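Gopinath Devadiga
a thread on dyeing with indigo at home, one summer in, 1/19

Everything I know about the blue vat so far. Long one, get a drink!

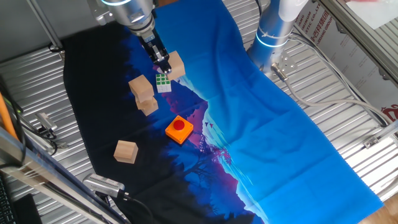
Do you need a stove to run an indigo vat?
A fructose vat wants warm water to get started, so a kettle or hot tap will do, and after that mine lives in a covered bucket on the back porch.

2/ I started in August with a five gallon bucket, a bag of natural indigo powder, pickling lime and plain fruit sugar from the baking aisle. The ratio everybody passes around is 1-2-3. One part indigo, two parts lime, three parts fructose, by weight. Easy to remember even when your hands are blue.

3/ Wet the indigo powder before it goes anywhere near the bucket! I put it in a jar with warm water and a few clean marbles and shake it until my arm gives up. Dry powder floats and clumps and you'll be chasing specks for days.

4/ My first vat had 64 grams of indigo in it, way more than a beginner needs. Shih-chieh Tsao, who taught me most of this over the phone, laughed for a good while when I told her. It did give me very dark socks.

5/ Gloves, and goggles when you handle the lime. It's caustic and the dust gets into everything. Add it slowly to the water, stirring, never the other way around.

6/ How you know it's ready: the liquid under the surface goes from murky blue to a clear amber or yellow green, there's a coppery skin on top, and a pile of dark bubbles in the middle that people call the flower. First time I saw the flower I yelled for the whole house to come look.

7/ Then you wait some more. I know. Mine was a pale, patchy mess at four hours and gorgeous the next morning.

8/ Scour your cloth. Then scour it again. I simmer cotton with a spoon of soda ash and a squirt of plain soap and the water comes out the color of weak tea, even from brand new fabric that looked perfectly clean.

9/ Put the cloth in wet and squeezed out. Slide it in along the side of the bucket, keep your hands under the surface, and don't splash. Air is what you're trying to keep out. Same on the way out, squeeze it just as it leaves the liquid so it doesn't rain back in.

10/ And now the best part of the entire hobby. It comes out green! Bright, odd, lettuce green, and then the blue creeps in from the edges while you stand there holding it. I've done this all summer and I still stop talking when it happens.

11/ Short dips, lots of them. I do a few minutes in, then a good long airing on the line, then back in. One long dip gives you a color that sits on top and rubs off on your couch. (Sorry, couch.)

12/ Folding! Nam-gil Chae got me hooked on pleating a square like an accordion, then folding triangles up the strip and clamping it between two jar lids. You get a grid of soft stars. Tighter clamps give you more white, looser ones let the blue sneak in.

13/ If you'd like to stitch your patterns, use doubled thread and a fat knot. I use the heavy cotton from Moodley, the little notions store on the corner. Thin thread snaps right when you pull it tight and then you get to say some words.

14/ Linen drinks up color faster than cotton, at least in my bucket. Wool doesn't like all that lime, so I've left it alone. Seung-woo Lim keeps a separate, gentler vat for wool and I'm hoping to be invited over.

15/ Vat gone blue all the way through? It's got too much air in it. Warm it, add a spoon of fructose, stir gently, let it sit overnight. If it still looks off, check the pH. I like mine between 10 and 11 for cotton. Mine had a sulk after a windy afternoon and came back just fine.

16/ Rinsing takes longer than dyeing. Cool water until it runs clear, then a short soak with a splash of white vinegar to take care of the leftover lime, then a wash with mild soap. I leave the new pieces 48 hours before that last wash.

17/ Keep a swatch book. One little strip per session, stapled to a card with the number of dips. I skipped this for the first month and now I own a perfect medium blue scarf that I have no clue how to make again.

18/ Next up is a big tablecloth, and I'm going to need a wider tub for it because crowded cloth dyes streaky. Pejman Kordestani has offered me an old pickle barrel. It smells strongly of dill. I said yes immediately.

19/ If you've got a vat going, show me your blues! And if anyone has kept a fructose vat alive through a cold winter, please tell me where you put it, my porch gets freezing by December.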